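Inicio · Quiénes somos · Cursos · Horarios · Tienda · Contacto

La escuela / Cocina pequeña

Quiénes somos

Me llamo Finbarr Cronin, llevo media vida en España y todavía hay quien me llama Fin, Fimbar o directamente «el irlandés de los microondas». A todo respondo. Hellora es mi escuela de cocina, bueno, mía y de Didenko, que es mi socia y prefiere que la llamen por el apellido (lleva las cuentas, los pedidos y casi todas las clases de repostería, así que la llamamos como ella quiera).

Empezamos en diciembre, con un frío que pelaba, en un bajo que había sido mercería. Teníamos 400 euros después de pagar la fianza, dos mesas prestadas y ni un solo fogón, y como la salida de humos iba a tardar meses en aprobarse, abrimos con lo único que podíamos enchufar sin pedir permiso a nadie: microondas. La idea era aguantar así hasta primavera. ¡Y nos quedamos! La gente que venía no quería aprender a hacer un solomillo Wellington, quería saber qué cenar un martes cualquiera en un piso alquilado con una encimera del tamaño de una bandeja, y para eso el microondas nos venía de perlas.

Lo que enseñamos

Cocina de diario en aparatos pequeños. El curso base son seis tardes, de siete a nueve, y en él hacemos verduras al vapor, arroz, huevos (sí, huevos, y sin explosiones si se pincha la yema), pescado en papillote, patatas, un par de salsas y el bizcocho de taza, que es lo que todo el mundo pide desde el primer día y que Didenko se guarda para el último. También hay un taller suelto sobre descongelar y recalentar. Suena aburridísimo, lo sé, pero es el que antes se llena.

Hablamos mucho de potencias. Casi todo el que entra por la puerta calienta siempre al máximo y luego se queja de que la lasaña hierve por los bordes y está helada en medio. Media potencia, más tiempo, parar, remover, dejar reposar. Lo repito tanto que una alumna me lo bordó en un delantal.

Y limpiamos. La última parte de cada clase es para dejar el aparato como estaba: un cuenco de agua con limón, unos minutos de vapor, paño por dentro, paño por el canto de la puerta, que es donde se esconde la grasa, y nada encima de las ranuras de ventilación. Ni trapos, ni el pan, ni el correo. Soy muy pesado con eso.

La cocina

En el aula grande las mesas son de Stuken, que nos las hizo a medida, y los estantes los pusimos nosotros y se nota. Los microondas han ido llegando poco a poco, unos nuevos y otros de antiguos alumnos que se mudaban, y a mí me gusta que no haya dos iguales, porque en casa cada cual tiene el suyo y hay que entenderse con él. Los hay de rueda, los hay de botones, los hay de tirador y los hay de esos en los que tienes que apretar con el codo. El primer día, antes de cocinar nada, dedicamos un rato a abrir y cerrar puertas y a leer los mandos. Parece una tontería y quita muchísimo miedo.
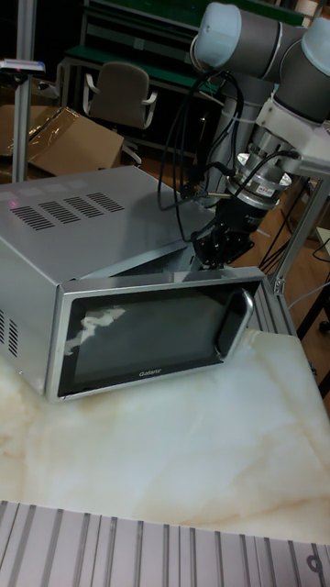

El Galanz plateado, con su tirador curvo, sobre el tablero de efecto mármol.

El recetario

De tanto repartir fotocopias salió un cuaderno, Sakbridge, que se llama como la calle de mi abuela y que vamos ampliando cada curso. Ahora mismo tiene 487 recetas, todas probadas en clase y unas cuantas corregidas a gritos por los alumnos. Viene incluido en la matrícula, y si solo quieres el cuaderno, lo tienes en la tienda.

Hasta hoy han pasado por aquí 1.906 personas: estudiantes recién salidos de casa, jubilados, una pareja que vivía en un barco, padres que no habían cocinado nunca y chavales que cocinan mejor que yo.

Si quieres venir a ver la escuela antes de apuntarte, pásate por la tarde, un poco antes de las siete, que estamos preparando las mesas y siempre hay café (recalentado, eso sí, a media potencia).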